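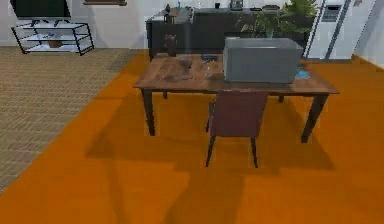
April, quarter to midnight

Still up, still buzzing, and side two of the Mocanu record is going round again with the volume down low so I don't wake the whole building. I have wanted this album for so long! The original was a private pressing of 388 copies, and I once watched one sell for 734 dollars while I sat there with my finger over the mouse like a fool. And now Onus has gone and reissued it, both sides from the first-generation tapes, with the long version of "Murnby" that was chopped in half on every bootleg I ever owned.

The long version runs just past eleven minutes. The organ comes in alone, then that fuzzy bass, then (and I yelled at this part) a whole flute section I had never heard before in my life. Twenty years of loving this song and there was a flute in it the entire time!

The mastering is lovely too. The drums have air around them and the quiet bits stay quiet. I do think the vocals sit a touch low on the opener, and the liner notes are printed so small I gave up on page three and will try again in daylight with my good glasses.

Number 44 on the sleeve, by the way. They made 1,044 this time, so 43 people got in ahead of me, and I hope they're all as happy as I am tonight.

Onus says the Suludcombe live tapes are next, maybe by fall. Two sets, one of them with the early lineup that only lasted a summer. I've already moved the S section down a shelf to make room. Must remember to order more of the thick outer sleeves, and to call the shop about the turntable belt, because the speed drifted a little on the last track.

One more time through "Murnby" and then bed.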